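Lab visit: the Van Loon manipulation lab in Prondonville
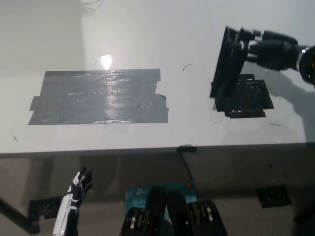
The placing task at the tape table, with the black plate in the gripper.

I went to Prondonville in September to see the group at Van Loon that works on placing flat objects. Zurkach, where I work, packs glass inserts for display cases, and placing a flat part without chipping a corner is the one step we still do by hand. Toon Van Dijk had read a short write-up by the group and asked if two of us could come by. Sigrún Briem runs the project and gave up most of her afternoon for it.

The building is behind the old Urkodov warehouse and the entrance is on the loading side. We signed in and went straight to the lab.

The task is simple to describe. The arm holds a flat plate on edge and has to put it down on a square marked on the table. The square is black tape, the plate is black too, and the table is white. There is also a large patch of gray duct tape to the left, laid in strips, wrinkled and shiny. Sigrún wants surfaces that give the vision system trouble. The overhead light puts a hard white spot on the table right by the gray patch, and they have left it that way.

The method is what we came for. Most of the systems we have been shown plan the whole motion from one look at the table and then carry it out. Her group splits it at the point where the lower corner of the plate is close to the surface. Up to there, the arm follows a policy learned from demonstrations, where a person guides the robot through the task. After that a second, much smaller controller takes over and only corrects tilt and sideways position until the plate is flat. It looks at the edge of the plate against the edge of the target and ignores the rest of the view.

They trained the first part on 400 demonstrations. An earlier version with no split used 2,000 and did worse on the shiny tape, according to Sigrún. She thinks the long version was learning the reflections along with the task. The result she was willing to put a number on was 339 good placements out of 400 test runs with the split controller. A placement counts as good if the plate ends up flat and no corner is outside the tape.

Toon asked about the failures. She said most of them come at the handover, when the arm gets to the table with the plate turned too far and the second controller cannot bring it back. The held plate also hides part of the target from the head camera, and a plate and a target of the same color make that worse. They have tried a lighter plate. It helps, but she does not want to report results on the easy case only.

I asked if it would work with glass. She said she did not know. Clear edges would be a problem for the second controller as it is built now, and she would want force readings at the wrist before trying it on anything that breaks. That was a fair answer and I wrote it down for our people.

We left at 4:30. Toon is going to send her two of our scrap inserts with the edges painted, and she has agreed to run them when the current tests are finished. Parking is free on the loading side but fills up by noon.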